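Clostum – hotel and resort concept projects, data card

Clostum is a table of hotel and resort designs that were published as concepts. Each row holds one project: working title, site type, number of rooms, storeys, main materials and the stage the design had reached. The current release has 400 projects from 13 countries. It was last checked by Barrett Greenberg on 21 July 2018. 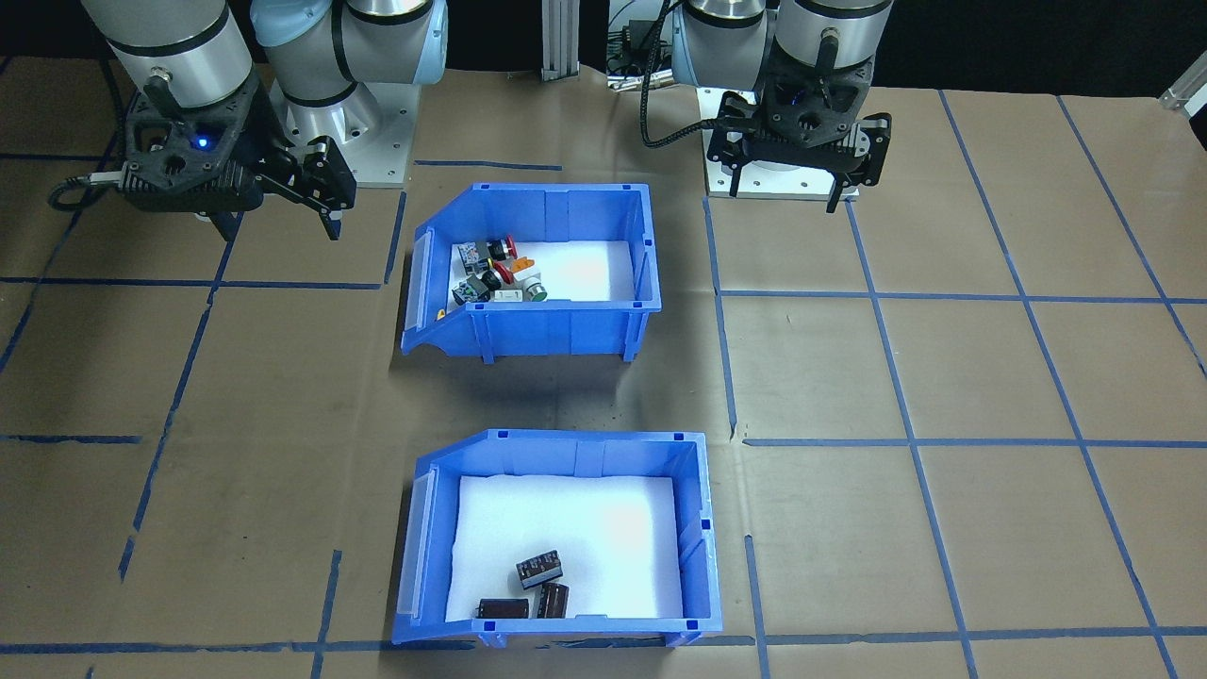

Two robot arms with black grippers and two blue bins.

Rows were typed in by hand from architects' own project texts. Where a text gave a range of rooms, the lower number was kept. Floor areas are in square metres – older entries in feet were converted and rounded.

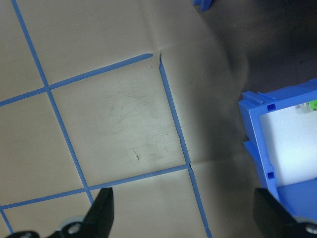 Does the table include hotels that were later built?
Only if the concept was published first. Those rows have "built" in the stage column, and the figures stay as they were in the concept.

Files

projects.csv – one row per project
sites.csv – site type, climate and distance to the coast
notes.txt – corrections, newest first

Two project codes need care. Ondus has separate rows for the main hotel and the villas, and Petersen was redrawn with 40 rooms after an earlier version with 600. Both versions are kept. 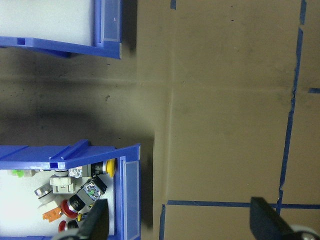
Blue bins and tape lines on cardboard, from above.

Known gaps: costs are missing for most rows, and landscape designers are not listed. The next release is planned for August.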